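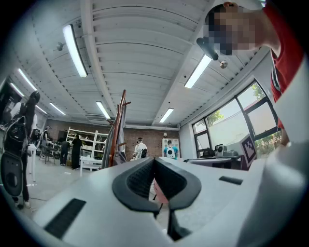 文:槙野ちづる(ロボット用ソフトウェアのテスト担当)

「見ただけでおぼえるロボット」は、ほんとうに見ただけ?

2019年11月13日

ロボットのニュースには、よくこんな言葉が出てきます。「人の動きを見て、自分でおぼえました」。コップをつかんだり、タオルをたたんだりする動画がついていて、たしかにすごく見えます。

わたしはロボットを動かすソフトウェアをテストする仕事をしています。こういう言葉を聞くと、つい「ほんとうかな」と思ってしまいます。いじわるで言っているわけじゃないですよ。テストをする人は、うたがうのが仕事なのです。

この記事では、ロボットが人の動きを「おぼえる」ときに、ソフトウェアの中で何が起きているのかを、順番に見ていきます。出てくるのは、わたしたちがDrovo(ドローヴォ)とよんでいるロボットの腕と、それを動かすための二つのソフトウェアです。

ロボットの手を、人が持つ

人の手には指が5本あります。Drovoの手は、二つのつめではさむだけです。この「はさむ手」のことを、グリッパーといいます。

みなさんが5本の指でたまごをつまむところをビデオにとって、Drovoに見せたとしましょう。Drovoはまねができるでしょうか。親指のはらでおさえて、中指でちょっとささえて……。そんな指は、Drovoにはありません。まねをしようにも、体の形がちがいすぎるのです。

そこで、人のほうがグリッパーを手に持ちます。持ったままで物をつかんだり、運んだり、置いたりします。グリッパーにはカメラをつけることもできます。すると、手の先から見たようすと、手の動きをいっしょに記録できます。

「見ただけでおぼえる」と聞くと、ロボットがへやのすみにいて、じーっと人を見ているところを思いうかべませんか。じっさいには、人のほうが道具を持って、ロボットに合わせた動きをしてあげています。はじめてグリッパーを持った人は、たいていペン1本つまむのにも苦労します。わたしも苦労しました。お手本になるためには、人間も練習がいるのです。

白と黒の四角は、何のため?

グリッパーに、白と黒のもようがついた四角い板がついていることがあります。スマートフォンで読みとる二次元コードに少しにていますね。これは「マーカー」といって、カメラに位置を教えるための目印です。

マーカーの本当の大きさは、先にソフトウェアに教えてあります。カメラにうつったマーカーが小さければ遠い、大きければ近い。ま四角に見えればこちらを向いていて、つぶれた四角に見えればかたむいている。もようは一つずつちがうので、どのマーカーなのかもわかります。

じっけんしてみましょう。おりがみを1枚、かべにはってください。真正面から見ると、正方形です。では、横のほうへ歩いていって、ななめから見るとどうでしょう。横のはばが、ちぢんで見えるはずです。みなさんはそれを見ても「おりがみがちぢんだ!」とは思いません。「ななめから見ているからだ」とわかります。ソフトウェアはこれを計算でやっています。四つの角が画面のどこにうつったかを調べて、「こう見えるなら、板はここにあって、これくらいかたむいているはずだ」ともとめるのです。

よくできたしくみですが、わたしはここでもうたがいます。

もし、うででマーカーがかくれたら? 四つの角が見えないので、計算ができません。

もし、手をすばやくふったら? もようがぼやけて、読めなくなることがあります。

もし、まどからの光がてかてか反射したら? 黒いところが白っぽくなって、ちがうもようとまちがえるかもしれません。

だから、マーカーを一つの面だけでなく、べつの面にもはっておくことがあります。片方がかくれても、もう片方が見えていればいいからです。それでも、両方かくれてしまうことはあります。そのあいだ、手がどこにあったのかをカメラだけで正確に知ることはできません。ソフトウェアは前とあとの動きから「たぶんこのへん」と考えて、すきまをうめます。「たぶん」でうめた部分は、記録の中に「ここはたぶんです」と印をつけておかなければいけません。この印をつけわすれたソフトウェアを、わたしは何度も見ました。

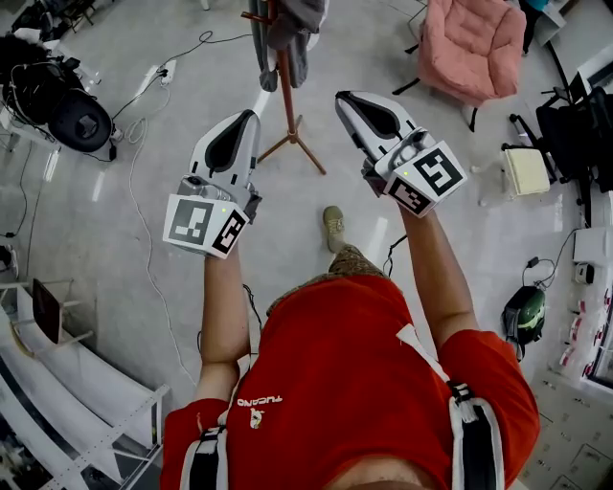

カメラがたくさんあると、時計がずれる

頭につけたカメラ。右手のグリッパーのカメラ。左手のグリッパーのカメラ。たくさんあれば、いろいろな向きから見られて便利です。でも、ここでこまったことが起きます。時計です。

カメラは、それぞれ自分の中に時計を持っています。そして時計というものは、少しずつずれます。みなさんの家にも、台所の時計とテレビの時計がぴったり合っていない、ということがあるでしょう。

人間なら、1分くらいずれていても学校にまにあうかもしれません。ところが、手の動きの記録ではそうはいきません。

たとえば、右手のカメラには「コップをはなした」ところがうつっていて、左手のカメラには「コップを受けとった」ところがうつっているとします。ほんとうは、左手が受けとってから、右手がはなしました。でも時計がずれていると、記録の上では、右手がはなしたあとで左手が受けとったことになってしまいます。そのあいだ、コップは空中にういていたのでしょうか。そんなはずはありませんね。けれども、コンピューターは「そんなはずはない」と自分から言ってはくれません。コップが空中にうくのだと、すなおにおぼえてしまいます。

この時計のずれを直すのが、Prallel(プラレル)というソフトウェアです。ぜんぶのカメラに同じ動きがうつっているところをさがして、そこを合わせます。映画をとるときに、はじめにカチンと板を鳴らすのを見たことがありますか。あれも、映像と音を合わせるための合図です。Prallelを使うときには、カチンのかわりに、両手のグリッパーをゆっくり開いて、閉じてもらいます。

説明書には「自動で合わせます」と書いてあります。ためしに、合図の動きを2回続けてやってみました。するとPrallelは、右手の1回目と左手の2回目を、仲よく組にしてしまいました。自動というのは、まちがえるときも自動なのです。いまでは、合図が2回見つかったら、止まって人に聞くようになっています。この直しが入ったのは5月で、それより前の記録は、ぜんぶ人の目で見直しました。ねむい仕事でした。

おぼえるって、どういうこと?

位置がわかって、時計も合いました。やっと「おぼえる」ところです。

わたしたちは、つみ木を箱に入れる動きを600回ぶん記録しました。そのうち32回ぶんは使えませんでした。マーカーが長くかくれていたり、とちゅうで録画が止まっていたりしたからです。

のこった記録を、コンピューターに読ませます。コンピューターがやるのは、とても大きな「こう見えたら、こう動く」のあてっこです。つみ木がこのへんに見えた。では、人はこのあと手をどっちへ動かしたか。コンピューターがあててみて、お手本とちがっていたら、中の数字をほんの少し変える。もう一度あてる。また変える。これをものすごくたくさんくりかえします。すると、だんだんお手本に近い答えを出すようになります。

これを「おぼえた」とよぶのは、まあ、いいでしょう。でも「わかった」とよんでいいのかどうか、わたしにはあやしく思えます。

こんなことがありました。お手本では、箱はいつもつみ木の右にありました。コンピューターは上手にあてるようになりました。そこで、箱を左に置いてみたのです。Drovoは、つみ木をつかむと、まよわず右へ運び、何もないつくえの上で手をはなしました。ころん。

Drovoは箱に入れることをおぼえたのでしょうか。それとも、右に運ぶことをおぼえたのでしょうか。お手本が右ばかりだったら、この二つは見わけがつきません。わるいのは、右ばかりのお手本を用意したわたしたちです。へやの中の物の置き場所を変えたり、ちがう人に動きをやってもらったりするのは、こういう思いこみをへらすためです。

動く前に、道を考える

もう一つのソフトウェアは、Dukach(ドゥカチ)といいます。役目は「計画」です。

おぼえたほうのソフトウェアが「つぎは手をここへ」と言っても、そのまま動かすとあぶないことがあります。とちゅうにいすの背があるかもしれないし、ひじがつくえにぶつかるかもしれません。手の先だけ見ていると、ひじのことをわすれてしまうのです。グリッパーを持っていたのは人間で、人間のひじとDrovoのひじは、ついている場所がちがいます。

Dukachは、動く前に頭の中の地図で道をさがします。まず、まっすぐ行ってみる。ぶつかるなら、少し上を通る。それもだめなら、よこへまわる。めいろをとくときに、えんぴつで書く前に目でたどるのとにています。

では、その地図はだれが作ったのでしょう。カメラで見て作った部分もありますが、つくえの高さのように、人がはかって打ちこんだ部分もあります。まえに、つくえをべつのものに取りかえたとき、地図を直すのをわすれた人がいました。Dukachは古いつくえをよけ、新しいつくえの角に、ごつんとグリッパーをぶつけました。計算は一つもまちがっていません。
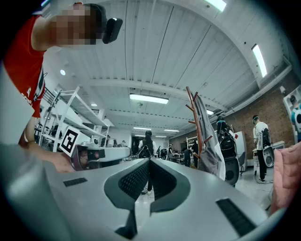 地図が古ければ、正しい計算をしても正しい動きにはならないのです。わたしはそれから、テストの前にかならずまきじゃくを持って、つくえの高さをはかることにしています。ソフトウェアの仕事なのに、ポケットにはいつもまきじゃくが入っています。

それから、動いているものは地図にのせにくい、という問題もあります。つくえは歩きませんが、人は歩きます。道をさがしたときにはだれもいなくても、うでが動きだしたときには、だれかが手をのばしているかもしれません。そこでDukachは、動いているあいだも何度も道をたしかめて、あやしければ止まります。

ところが、あまりこわがりに作ると、カーテンがゆれただけで止まってしまいます。こわがらなすぎると、人にぶつかります。どのくらいこわがりにするかは、コンピューターが決めたことではありません。人が話しあって決めた数字です。わたしたちのチームではこの数字のことで毎週のようにもめていて、わたしはいつも「もっとこわがり」のほうに手をあげています。

80回やって、53回

さて、Drovoはどのくらい上手になったのでしょう。

Győri(ジェーリ)というテストがあります。わたしたちが使っているテストの名前です。つみ木と箱の場所を毎回くじびきで決めて、Drovoにつみ木を箱へ入れさせます。前の回と同じ場所にはなりにくいので、「右に運ぶ」だけの作戦は通用しません。

80回やって、成功は53回でした。

これを多いと思いますか、少ないと思いますか。つみ木だったら、落ちてもひろえばいいですね。同じことを、あついスープの入ったおわんでやるとしたら? わたしは、そのテーブルにはすわりたくありません。

失敗した27回も調べました。いちばん多かったのは、つみ木のすぐ横の空気をはさんでいた失敗です。つぎが、箱のふちに当てて落とした失敗。つかんだまま止まってしまったときもありました。しかもDrovoは、空気をはさんだときも、つみ木を持っているつもりで箱の上まで行き、ていねいに手を開きました。つめがどこまで閉じたかを調べれば、何も持っていないことに気づけるはずです。そのためのプログラムを、いま書いているところです。

動画を作る人は、ふつう成功した回をえらびます。53回のうちの、いちばんきれいな1回です。それは、うそではありません。でも、のこりは見えません。

動画を見るときに、うたがってみること

ロボットの動画を見つけたら、つぎのことをさがしてみてください。書いていないことも多いですが、書いていないとわかるだけでも、だいじな発見です。

・何回やって、何回できたのか。
・物の置き場所は、毎回ちがったのか。
・お手本をやったのは何人か。
・早送りになっていないか。すみに小さく「4倍」などと書いてあることがあります。
・画面の外で、だれかがリモコンを持っていないか。
・失敗したとき、ロボットは失敗に気づいたか。

ロボットがきらいになってほしくて書いたのではありません。わたしはDrovoがつみ木をうまく箱に入れると、いまでも小さくこぶしをにぎります。ただ、そのあとで箱の場所を変えて、もう一回やらせます。

おうちでできるじっけん

二人でやります。一人がロボット役、もう一人がお手本役です。

1 ロボット役は、台所用のトングを1本持ちます。お手本役も、同じようなトングを持ちます。

2 お手本役は、消しゴムをつまんで、おわんに入れるところを3回見せます。ロボット役はだまって見ています。

3 ロボット役は目をつぶります。お手本役は、おわんの場所を動かします。

4 ロボット役は目をつぶったまま、見たとおりに動いてみます。

5 こんどは目をあけて、同じことをやります。

4と5で、どれくらいちがいましたか。5ができたとき、あなたは何を見て、おわんの場所が変わったことに気づいたのでしょう。それを、目をつぶった人にもわかるように、紙に書いてみてください。「おわんがあるほうへ」と書いたら、やりなおしです。相手はまだ、おわんが何なのかも知りません。

トングは、使いおわったらあらって、台所に返しておいてください。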